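Rillach Clustevbridge Touring Synth Rack

Stage-ready synthesizer and playback rack for working bands

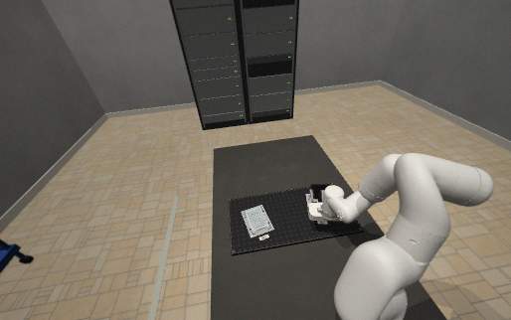
The Clustevbridge puts a six-voice analog synth, a stereo playback unit and a four-channel line mixer into one 4U chassis. It was built for bands who play their album parts live and don't want three power supplies and a bag of adapters behind the keyboard player. One power cable goes in, two balanced outputs go to the stage box, and a separate click output goes to the drummer.

The synth section is the same board used in our Bralska desktop model. Sounds saved on a Bralska will load on the Clustevbridge without changes. There are 200 preset slots, all of them can be overwritten, and the unit ships with the first 64 filled. Songs for the playback unit are stored on a removable card. Use WAV files at 44.1 or 48 kHz. MP3 files will show up in the list but will not play.

Set list mode

Each set list holds up to 13 songs. A song can carry its own preset, tempo, backing tracks and mixer levels. Step through the list with the front panel knob or with any momentary footswitch. If the singer calls a song out of order, hold the knob down and turn to jump to it - the current track keeps playing until you let go.

Set lists can be copied from one unit to another by card. Bands who rent a second unit for fly dates usually do it this way.

What changed from the first version

The headphone jack moved to the front. The fan is slower and quieter. The click output now has its own level control, which owners of the first version asked for more than anything else. The rack ears are thicker and use four screws on each side.

The old foot controller still works, but it needs the Munshi adapter cable, sold separately. The new foot controller plugs in directly.

From the road

"I've done over 200 shows with mine, mostly clubs and a few outdoor stages. I had to replace one knob. We run the whole first half of the set off it, and I change the filter by hand in the slow songs so it doesn't sound like a recording."
Leandro Vergara, keyboards

Specifications

Voices: 6, analog
Preset slots: 200
Songs per set list: 13
Line inputs: 4, balanced 1/4 inch
Main outputs: 2, balanced XLR
Click output: 1, 1/4 inch, mono
MIDI: in, out, thru (5-pin), plus USB
Rack height: 4U
Power: 100-240 V, locking connector
Part number: 1821

In the box

Clustevbridge unit, power cable, one memory card, eight rack screws, printed quick guide. The full manual is a download. A road case is not included - any standard 4U case with at least 14 inches of depth will fit.

Ordering and service

Units are built in small batches. Orders placed before noon on Monday go out the same week if the current batch has not sold out. The next batch is due in January. Repairs are done at the Rillach shop. Please write to us before sending a unit in, and take the memory card out first.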